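Pre-opening safety check, Ambaye Hall, short film festival
Date of check: 16 June 2026
Areas covered: main auditorium, foyer, projection booth, small screening room
Licensed capacity: 500 (auditorium), 130 (small room)

Marks used: OK, FIX (must be done before doors open), NOTE (no action needed before opening).

## 1. Exits and escape routes

- [x] Main foyer doors open fully outward. **OK**
- [x] Rear auditorium exits, left and right. **OK.** The right-hand push bar is stiff but releases on the first push.
- [ ] Side corridor to Gellden Street. **FIX.** Folded poster stands from the opening reception are leaning against the wall and narrow the corridor. Move them to the lower store.
- [x] Exit signs lit with house lights down. **OK**
- [x] Small room, both doors unlocked from inside. **OK**

Comment: the corridor was clear at the last check in September. The stands came in with the reception furniture. The hire company has been told that the lower store is the only place for them.

## 2. Seating and aisles

- [x] Fixed seats, rows A to R. **OK.** Seat F16 has a loose arm and has been taped off. Box office has taken it out of sale.
- [x] Wheelchair spaces, front and rear. **OK**
- [ ] Aisle step lights. **FIX.** 2 lights out on the left aisle, near row K. Spares are in the booth.
- [x] Carpet edges and stair nosing. **OK**
- [x] Loose chairs in small room linked in rows. **OK**

Comment: ushers asked if extra chairs may be put at the back of the small room for the student program. They may not. The limit of 130 includes standing guests and staff.

## 3. Projection and sound

- [x] Main projector vent and filter. **OK**
- [x] Booth extinguisher, pin and gauge. **OK**
- [x] Speaker hangers, visual check from the floor. **OK**
- [ ] Cable run from booth to subtitle desk. **FIX.** The cover stops short of the desk. Extend it or reroute the cable along the wall.
- [x] Test reel with house lights down, both rooms. **OK**

Comment: Mumico supplied the subtitle desk and will have a technician on call each evening until the last screening ends. The desk must be switched off at the wall overnight.
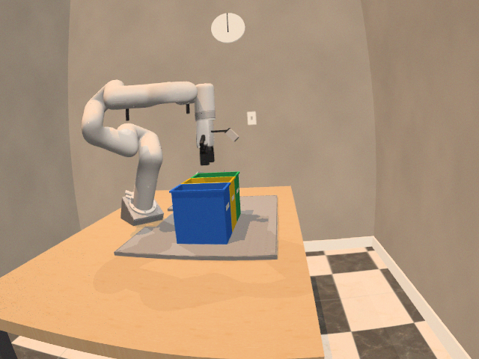 *Computer rendering: robotic arm over nested storage bins.*

## 4. Stage and guest area

- [x] Stage steps and handrail. **OK**
- [x] Banner frame weighted at both feet. **OK**
- [x] Lectern cable taped down. **OK**
- [ ] Stage edge marking. **FIX.** White tape is worn through at the center. Replace before the opening speeches.
- [x] Flower stands kept off the steps. **OK**

Comment: the guest party will enter from stage left after the house lights go down. Keep one usher at the steps with a flashlight. Press photographers stay behind the front row and do not use the aisles.

## 5. Foyer and food service

- [x] Coffee counter urns on a level surface. **OK**
- [x] Extension leads, test labels in date. **OK**
- [x] Wet floor signs available. **OK**
- [x] First aid box stocked and sealed. **NOTE.** Burn dressings expire in September. Reorder.
- [x] Ticket queue barriers clear of the doors. **OK**

Comment: Zirnik is running the counter and has been given the evacuation sheet. Counter staff should leave by the main doors in an alarm and not go back through the kitchen.

## Result

Four items marked FIX. The hall may open once all four are signed off by the duty manager. Recheck the side corridor again at the interval on opening night.

Signed off by duty manager: ____________

Time: ____________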